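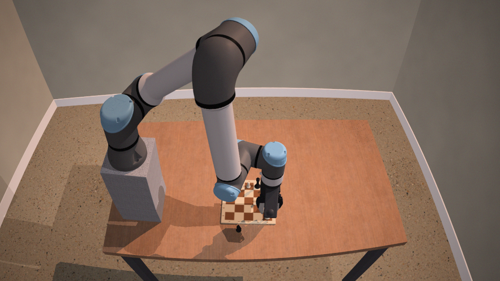
So after the February review I had one job left: find out whether the arm copes better if it learns to pick up chess pieces in one go, or if we split the move into stages. I went for stages in the end (reach, line up, go down, grip) and Harvey Kowalchuk took the one-go version, mostly because he'd already started it.

Everything ran in simulation. We trained each version on 1,000 practice moves, then gave both the same 23 test moves that neither had met before. Mine managed 20, Harvey's managed 4. I was dead chuffed, but Aurora Frade (our supervisor) pointed out that I'd fixed a bug in my lighting settings and never passed it on to him – fair enough! We reran his with the fix and he got the same score, so I'm a bit more confident now.

My three misses were all at the lining-up stage, with another piece close to the one I wanted. The gripper came down slightly to one side and nudged the neighbour. I tried making it go down more slowly and that made no difference at all.

Next I want to shift the shadows between runs, as I suspect my version leans on them more than it should. Harvey's log files are in the Budirik folder, mine are in Kimis.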